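Slow hands, better robot?

25/08/2026

I've been promising a proper write-up of the speed thing since May, and a few of you have been very patient in the comments, so let's do it. Get a coffee, it's a long one.

Quick recap if you're new. I work on Vidik, which is our little project for teaching a two-armed robot to deal with laundry stuff: hangers, socks, shirts if we're feeling brave. We don't drive the robot around to teach it. A person holds a pair of grippers, does the chore with them, and we train a policy on the recordings. The policy is called Ada (I didn't pick the name, but I've grown fond of it) and it runs on the arms over at the Itberg lab, where I get to visit and worry about it in person.

So, the question. When you show a robot how to do something, how fast should you go?

I'd always gone at normal human speed. That seemed obvious! You want the robot to be quick, so you show it quick. But when I went back through the recordings last spring I noticed how much of my own movement was sloppy. I'd grab a thing, miss a little, fix it with a flick of the wrist and carry on. My hands know how to do that. A policy that sees the world a few times a second does not, and it was copying the flick without having any idea what the flick was for.

The plan was to record the same chores at 3 speeds. Normal, slow, and what I started calling museum speed, where you move as if everything on the table is worth more than your car. Same person (me), same table, same objects. We ended up with 1702 usable demos across the lot, after I threw out the ones where I sneezed or dropped something or forgot what speed I was supposed to be doing. Then we trained one version of Ada on each pile, cutting the piles down to the same size first so none of them got an unfair head start.

For testing, each version got 27 tries at the hanger task, which goes: pick the hanger up, get a second grip on it, carry it over and set it down without letting go of either side too early. No help from a human once it starts.

The normal-speed version managed 3 clean runs. Three! I had been showing people videos of that thing. The slow version got 25, and I made them run the whole set again before I believed it. The rerun came out the same way, give or take one try that we argued over.

Museum speed is the odd one. It did worse than slow, and it did worse in a really specific way – it froze. It would get to the hanger, hover there, and then just keep hovering. My best guess is that when I move that slowly there are long stretches where almost nothing changes from one moment to the next, so the policy learns that the right thing to do is very often nothing. We tried trimming the still parts out of the recordings and that helped a good bit, but it never caught up with plain slow. 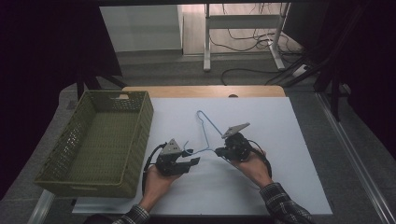 Slow demos also changed how I think about grip, and I wasn't looking for that at all. At normal speed I'd pinch a thing wherever the fingers happened to land. Once I slowed down I started picking the same spots over and over, and with the light-blue wire hanger that meant a gripper on each lower corner, hook pointing away from me, held just clear of the white board. The bottom bar sags a little between the two when you do this, which bothered me at first, so in early sessions I kept pulling outward to flatten it. Don't do that. Ada learned to pull too, and a robot arm has no sense of when to quit pulling. Now I let it sag and go on with my day.

We wrote this up in our notes as the Pillay rule, after the test bench where the pulling thing got out of hand: only put force into a demo if the task needs it. I've gone back over my sock recordings with that in mind and there's so much needless tugging in there. I'm a very tense folder, apparently.

A few things I want to be fair about. It's all one person's hands. It's one robot. The hanger task is the only one where we've done the full comparison, and it may be that wire hangers are just unusually mean to fast movers, being thin and bendy and easy to miss. I'd love to see somebody try it with something chunky, like a mug.

There's a cost too. Going slow means fewer demos in an afternoon, and my shoulders feel it, because you're holding those grippers up for longer on every single take. I've started doing short blocks with a walk in between, and I get more keepers that way than when I used to push through.

Next up is mixing speeds in one demo: quick while my hands are traveling through empty air, slow near the object. I have a small batch recorded already and I haven't trained on it yet, so please don't ask me how it went! Someone in the comments also asked whether you could record fast and stretch the playback. We did try a tiny version of that and the sloppy grabs were still in there, only longer. I'll put the plots up with the mixed-speed post once the training runs are done.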